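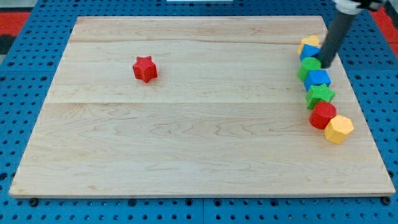
Home > Toys and Play

11/01/2020

I sorted the block box again yesterday. The shapes are hexagons, cubes, cylinders and stars, and they all live in an old biscuit tin that doesn't shut.

The line down the right side of the board goes yellow, blue, green, blue, green, red, yellow. I like it with a slight curve. The red star is off on its own to the left and I've left it there.

Ok-hee Na asked in September whether a wooden board was worth having. I'd say yes — the pale wood makes the colours easy to pick out, and a carpet is hopeless for standing cylinders up. Mine has been in use for 2 years and I wipe it with a damp cloth.

Next job is the jigsaws. There are 9 of them, and the 100-piece one has lost its lid.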